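Settlement

The estate inventory form had 124 lines and she had reached line 10 by noon. Each line took an item, a condition code and a figure. The Mwakalinga office accepted three codes: sound, worn, discard. There was no code for a thing that was sound in most places and worn in one.

She had been sent the form in November, with a key and a note giving the apartment number, 844. The previous tenant had been her aunt. The lease with Irkura ended at six that evening, and items still on the premises after six became the property of the building.

She did the kitchen first. Kettle, sound. Two pans, worn. A drawer of string, which she entered as household sundries. She did the hall closet, where the coats were arranged by weight. She left the front room until the light had started to go, and then she sat on the floor with the clipboard on her knees, because sitting on the sofa would have changed the condition of the sofa.

Her aunt had slept there for the last two years. The bed was too far from the window, she had said on the phone, and the bedroom did not cool. In summer she hung a cloth over the fan and lay with her head at the armrest end. She described these arrangements in detail and asked for no opinion on them. The calls lasted until one of them heard the other yawn.

Line 61 was seating. Line 62 was cushions and pillows, combined.

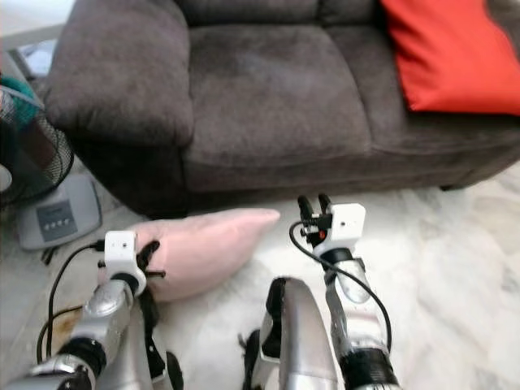

The front room at Gedarura Court, lines 61 to 63.

She wrote: sofa, dark, one seat cushion darker near the center. Pillow, red-orange, on the seat. Pillow, pink, on the floor. Fan, floor model, four buttons, cloth attached. She considered the word attached and let it stand.

In the condition column for line 61 she wrote worn, then sound, then the time, 5:20. She put the cap back on the pen and moved up onto the sofa, at the armrest end.

Comments (3)

Flostonness: The cloth should be its own line. I did these forms for years and they always send it back.

reader762: Liked the string drawer. Does she hand the key in or not?

marginal_k: Read it twice. My grandmother slept on her sofa too, same reason, the window.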